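싱크대 배치 작업 실패 시 점검 절차
작성: Bendametti 시뮬레이션 문서팀

Rarnitz 주방 환경에서 '싱크대에 넣기' 과제를 실행하면 물체와 접시가 싱크 안에 있는데도 실패로 기록되는 경우가 있다. 10월 배포판 이전 버전에 해당하며, 원인은 대개 바닥 높이 설정이다.

1. 실행을 일시 정지하고 싱크 상부 시점을 연다. 접시가 놓인 면이 어느 단인지 확인한다.
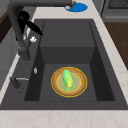
2. 설정 파일에서 판정 영역의 높이 값을 확인한다. 기본값은 바닥을 평면 하나로 가정하므로 단차가 있는 싱크에서는 한쪽 단이 영역 밖으로 빠진다. 단마다 영역을 따로 지정하여 모두 2개를 등록한다.

3. 접촉 로그를 연다. 접시와 바닥의 접촉이 5프레임 이상 끊기면 충돌 메시가 어긋난 것이다. 이 경우 높이 값을 수정해도 오류가 재발하므로 메시를 먼저 다시 생성한다.

4. 반대쪽 시점에서 접시와 단의 경계를 대조한다. 한 시점만으로는 가려진 부분의 관통 여부를 판단할 수 없다.

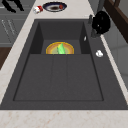

그림 2. 단차에 일부 가려진 노란색 계열의 둥근 그릇과 초록색 물체

5. 같은 초기 상태로 4회 재실행한다. 한 번이라도 실패하면 로그를 첨부하여 Terthorpe 저장소에 등록한다.

주의: 판정 오류가 남은 상태에서 재시도 기능을 켜 두면 팔이 이미 놓은 물체를 다시 집으려 한다. 점검 중에는 재시도를 끈다.

최종 수정: 2022년 8월 21일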